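How to promote your first gig at a local bar or café

You have a date in the diary and a set list that works. What follows is the order I go through when a new act plays its first few shows in small rooms. It takes a few evenings of work spread over a month and costs very little.

1. Confirm the details in writing

Send the venue a short email listing the date, arrival time, start time, length of set, fee and who supplies the PA. Ask whether entry is free, whether under-18s are allowed in and whether food is served during the music. These are the questions people will ask you, so have the answers ready before anything goes out.

Ask too what the venue does for itself. Some print their own posters and only need a photo and two lines from you. Others do nothing at all.

2. Write one paragraph and use it everywhere

Keep it to five sentences or fewer. Say what kind of music it is, where, when and how much. Name two or three songs people may know. When we played the Ilter Rooms our first draft was a page long, and the listings editor used the opening line and dropped the rest. After that we put the date and venue in the opening line.

Save a plain text copy. Most listings forms strip out formatting.

3. Put up posters

A4 is big enough for most shop windows. Print 20 to begin with and see how many you have left after one walk round. Cafés, music shops, libraries and launderettes usually say yes if you ask at the counter. Take your own tape.
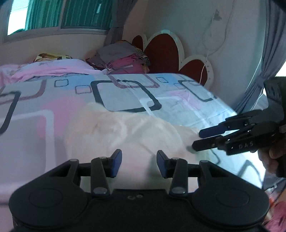
Check that the poster can be read from across a road. Stick one on a wall, walk back and see what you can still make out. The venue name and the date should be the last things to disappear. Use plain capitals for those two, in a colour that stands well clear of the background. Leave fancy lettering for the band name if you must have it. Put the web address at the bottom and keep it short enough to remember.

4. Send out the listings

Local papers and community radio often need three weeks' notice, and monthly magazines more. For an October show, get everything away by the end of August. Make a simple list with the name of each outlet, the deadline and the date you sent it.

The Lozano Street newsletter goes to 1,535 homes and takes gig notices free, so look for something similar near you. Parish magazines are worth a try as well.

5. Use your own contacts

Send one message a fortnight before and another the day before. Write to people singly if you can. A group message is easy to ignore. If you have a mailing list, put the date and place in the subject line.

6. On the night

Bring a pen and a sheet of paper for email addresses and leave it where people pass, near the bar or the door. Mention it once between songs. At the Civon Café we collected 18 addresses that way, and almost five times that over the summer.

Say the date of your next show before the last song, while people are still in their seats.

7. Afterwards

Thank the venue the next morning and ask about another date. Take your posters down within a couple of days, or the shops will be less willing next time. Add the new addresses to your list while you can still read the handwriting.

The listings sheet we use at Hulon Music is on the downloads page. It opens in any spreadsheet program.

Last updated 2018-06-17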